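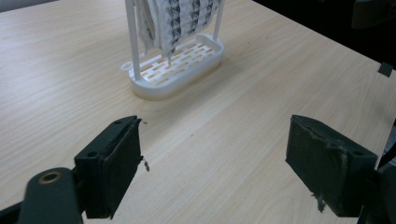

Korach shop recalls tea towels after dye complaints

A homewares shop in Korach is asking customers to bring back a line of patterned tea towels after complaints that the dark dye ran in the wash.

Sumampouw Homewares, on the main street, sold over 900 of the towels between the start of summer and the end of February. They are white with a grey and black pattern, and were sold singly or with a small white bench-top drying rack.

The shop said it first heard from a customer in January whose towel had turned a load of pillowcases grey. Three more complaints followed, making 4 in all, and the remaining stock was taken off the shelves at the beginning of March.

The racks are not part of the recall and customers can keep them. Anyone who bought the towel and rack together will be refunded for the towel only, at the price it was sold for on its own.

Towels can be returned washed or unwashed, and a receipt is not needed. The shop is open until 5:30 pm on weekdays and until noon on Saturday. People who bought from the Sumampouw stall at the Trandel market can hand them in at the stall instead, and the refund will be paid in cash on the day.

The supplier, Jastular, told the shop that one batch of 1,000 had left its dye house without the final rinse that removes loose colour. Later batches went through the full process and carry a green stitch on the hanging loop. The faulty batch has plain white stitching. Towels with the green stitch can still be used, but the shop will take those back as well if the customer prefers.

Until a towel is returned, the shop recommends keeping it out of the machine with other laundry. If it has to be washed, it should be done alone in cold water and hung with space on either side, well away from pale clothing. A damp towel should not be left folded on a wooden bench or table, where the colour could mark the surface. One customer reported a grey patch on an unsealed chopping board, and the shop replaced the board.

Sumampouw said claims for other stained items would be looked at one by one. Customers should bring the item in or send a photo of the damage, along with the towel if they still have it. Claims will be taken until the end of April.

Returned towels will be cut up for cleaning rags and given to the Trandel bicycle workshop, which had asked for them. A replacement design in plain blue and white is expected before winter – the shop plans to wash several samples itself before putting any out for sale.

The next Trandel market is on Wednesday from 8 am. The stall will be in its usual place beside the library ramp.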